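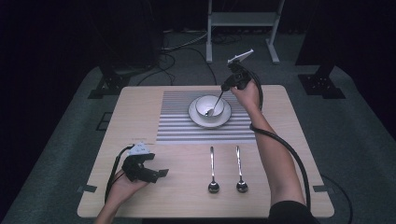
Omthorpe retrains kitchen staff to teach table-setting robots

MUSTON -- Catering company Omthorpe has moved 17 of its banquet workers into a new training room, where they spend part of each shift setting and clearing places with hand-held grippers. The recordings are used to train the robot arms the company plans to bring into its Muston dining hall in October.

Workers hold a gripper in each hand and go through the same small jobs they used to do with their fingers: picking up a spoon, putting it in a bowl, laying the next one straight on the table. The target is 800 recordings a week from the whole group.

"Spoons are the hard part," said Brenda Toledo, who worked banquets before she became the room's shift lead. "They lie flat and they're thin. You have to come in low and slow down, and people who have set tables for years don't like slowing down."

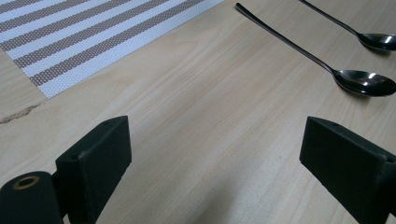 What changes for staff

Pay stays at the banquet rate, with a supplement for time spent recording. Workers can go back to the dining hall with two weeks' notice -- three have done so.

The complaints so far are mostly physical. Holding the grippers tires the wrists, and the company has cut recording blocks from an hour to 40 minutes. Staff also asked for taller tables, which are on order.

Kelly Dawber, operations manager at Omthorpe, said the robots will take over place setting for the 600-seat hall but not serving. No layoffs are planned this year, she said. She would not make a promise beyond that.

Toledo said that is the question she hears most. "People ask me if they're training their replacement. I tell them what I know, and I don't know about next year."

The company will meet with staff again before the first arms are installed.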